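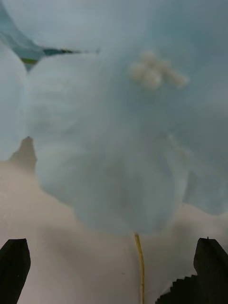

FLARKDALE - Doltow is bringing its artificial flowers to the old Pisten building this December, with a stem counter, make-your-own tables and a wall of finished bunches. Doors at 8 in the morning, first day. Doltow has sold faux stems by mail up to now, mostly to shops and event people, and this is the first time the public can walk in and pick. The winter line leads with a big white bloom, ruffled, petals folded over each other with a faint bluish cast, a little cluster of cream bead-like stamens near the top and a thin yellow stem. It goes with nearly everything else in the line, so expect to see a lot of it.

The stem counter is the main thing. Single stems, sold one at a time, no minimum. Mail order customers have been asking for this for ages. Until now stems went out in packs and if you wanted one white and two blue you bought a pack of each and had leftovers in a closet. At the counter you take what you want, lay it out, change your mind, put it back.

"People buy flowers with their hands," said Vy Mai, who runs the design side at Doltow. "A picture on a screen gives you the color, sort of. You still don't know how it sits next to the other one. I want people to hold two stems together before they pay for them. If it looks wrong, swap it."

The winter line has six colors: white, pale blue, dusty pink, cream, sage and a dark red that was added late and may not be out on the first morning. Whites and blues came first and the rest was built out from there. Mai says she picked the blue before anything else and then spent most of the summer getting a white that didn't turn yellow beside it. Hydrangeas are back too, the light blue ones with green leaves, on long stems. Customers complained last year that the stems were to short for floor vases. They are longer now. Trim them if you need to, cutters are at the counter and the staff will do it for you.

Make-your-own tables run all day. No booking, no class, no set design to copy. Sit down, lay your stems out, build the bunch. Someone from the shop will be around if you get stuck. Wraps and ribbon are at the end of the counter. Bring your own vase if you have one at home you're trying to fill, it saves a lot of guessing about height. 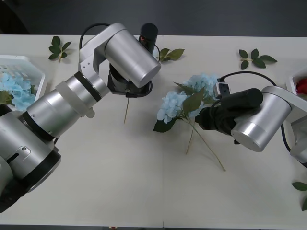 A few things the shop would like people to know before they come in. Stems bend. That's what they are for. Start with the biggest bloom and put it a little off center, then work outward. Pull the leaves away from the stem before you judge the bunch, they get flattened in shipping and everything looks skimpy until they're opened up. Petals can be teased out with a thumb. Go gently on the white ones, a hard crease takes some coaxing to come out.

Care is short. Dust with a soft brush or a hair dryer on cool. No washing unless the tag says so. Keep the pale colors off a south-facing windowsill. There's a care card with every purchase and a bigger version on the wall by the door for anyone who loses theirs.

The Pisten building has been standing empty since the upholstery business moved out, and Doltow has taken the ground floor. Shelving and counters were fitted by Bălan, the joinery shop two streets over, which also made the vase racks. Paint is done. Signage is still comming, look for the green door in the meantime.

"We looked at a couple of places outside town with more parking," said Nelu Nedelcu, the founder. "Didn't feel right. We've been packing orders in Flarkdale from the start and most people here had no idea what we did. I got asked if we sold bathroom tile. So now there's a door and you can come in and look."

Nedelcu started the business with a single design, a white spray for table centers, and sold it to a hotel that wanted something for the lobby that could stay out all winter. Orders from other hotels followed, then restaurants, then wedding planners. Trade orders carry on as before and will keep shipping from the back of the building. Trade customers can collect in person, please call ahead so it's ready.

Opening offers. The first 100 customers get a free stem of their choice with any purchase, any color that's on the counter. Buy a finished bunch from the wall and the wrap is free through the end of the month. Gift cards at the register. Returns accepted on uncut stems with a receipt, no returns on anything trimmed.

There will also be three demonstrations on opening day, all by Mai: a low table piece, a door piece and a tall arrangement for a hallway. Times will be posted at the door that morning. Standing room, free, questions welcome. Stems used in each piece will be listed on a card so you can pick up the same ones afterward. Or different ones. Mai says she would prefer different ones.

Old stems from previous seasons, any maker, can be dropped off at the counter. Good ones get cleaned up and passed along to the Flarkdale school art rooms for winter projects. Please take them out of the foam first.

Access: step-free entry at the green door. Street parking in front, small lot behind, shared with the bakery so please don't block the ramp. Strollers fine. Dogs fine if they don't chew.

Also fine to come in and just look.

About Doltow
Doltow designs and sells artificial flowers, stems and finished arrangements for homes, shops and events. Based in Flarkdale. Founded by Nelu Nedelcu.

Press contact
Vy Mai, Doltow, Pisten building, Flarkdale. Interviews with Nelu Nedelcu or Vy Mai can be set up before opening, mornings best. Sample stems for photo use on request, say which colors. Dark red samples not available yet.

Ends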